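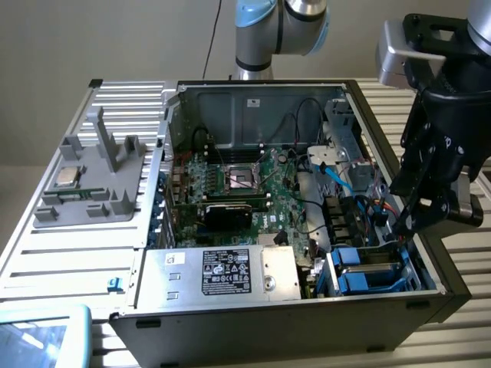
Planning and Paying for a Robot Workbench

A robot arm that works on computers is one piece of equipment out of many. Before a workshop can use it, people have to decide what job it will do, what else it needs, and how much money to set aside. This page explains how that planning is done. It uses the computer repair bench at Onport, a training workshop, and the numbers are in US dollars.

Step 1: Name the job

A plan starts with one sentence. At Onport the sentence was: "Put a processor, a memory module and a drive into a desktop computer." A processor is the chip that carries out instructions. Memory holds the information the processor is using at the moment. A drive stores files, even when the power is off.

The sentence matters to the budget. Small parts need careful fingers. Heavy parts need a strong arm. A robot that is very good at lifting boxes may be a poor choice for a chip, and it may also cost more.

Step 2: List everything on the bench

Tài Kim wrote the equipment list for Onport. The arm and its gripper were on the first line. A gripper is the robot's hand. Below them came the things that are easy to forget: a table that does not wobble, cables, a computer to practice on, and a fixture.

A fixture is a holder. It keeps each part in a known place, so the robot can go to the same spot every time.

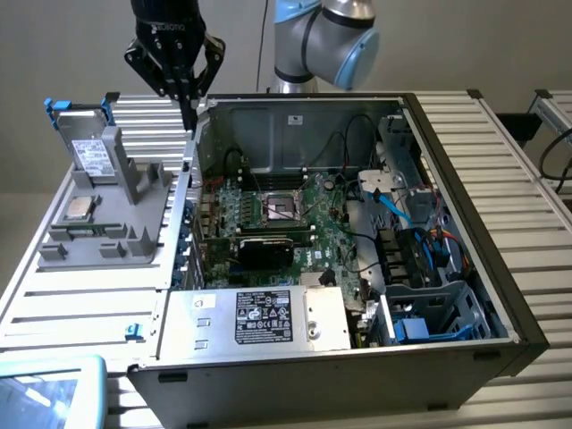 Fixtures can be bought, cut from metal or made on a 3D printer. Printing is usually the cheapest way when only one or two are needed. The gray one at Onport has pockets for different parts, and it was printed. If the parts change, a new fixture has to be designed, and design time goes into the budget too.

Step 3: Sort the costs

Hậu Đặng keeps the budget. She sorts every cost into one of two groups.

One-time costs are paid once, at the beginning. Tables, frames and fixtures belong here.

Running costs come back again and again. Electricity, replacement finger pads, spare cables and repairs belong here.

For the Onport bench, without the arms, the one-time costs were planned like this:

Table and frame: $1000
Practice computers and spare parts: $300
Fixture design and printing: $300

The total is $1600. The arms were priced on a separate page, as they can be moved to other benches later.

Running costs were set at $20 a week. In a year of 50 working weeks, that comes to $1000. Over three years it is $3000 – more than the table, the computers and the fixture put together. This is why a planner looks at several years and does not stop at the first bill.

Step 4: Compare offers

Two suppliers, Muvstead and Mudaliar, sent offers for the table. A written offer is called a quote. The Muvstead quote had the lower price, but delivery was extra. The Mudaliar quote included delivery and assembly. To compare them fairly, Hậu added the missing items to the first quote, and only then looked at the totals.

Step 5: Measure the space

The bench must have room for the arm to move as well as room for the work. How far an arm can stretch is called its reach.

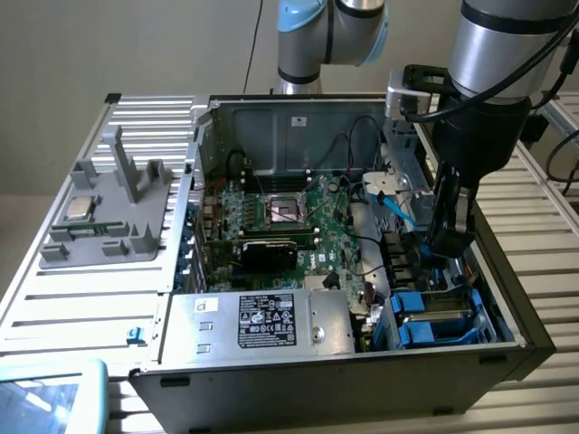 A computer case lying on its side takes up more of the table than one standing upright, and the side panel needs a place once it has been removed. Both go on the floor plan. People also need space to walk past safely while the arm is switched on.

Step 6: Keep some money back

Plans are made before all the facts are known. A part may break, or a cable may be too short. Money saved for such things is called a contingency. The workshop at Drirkbridge, which is planning a similar bench for May, has kept back $300.

Words to know

Budget: a plan for how money will be spent.
Quote: a written price from a supplier.
Fixture: a holder that keeps a part in place.
Reach: the distance an arm can stretch.
Contingency: money kept for surprises.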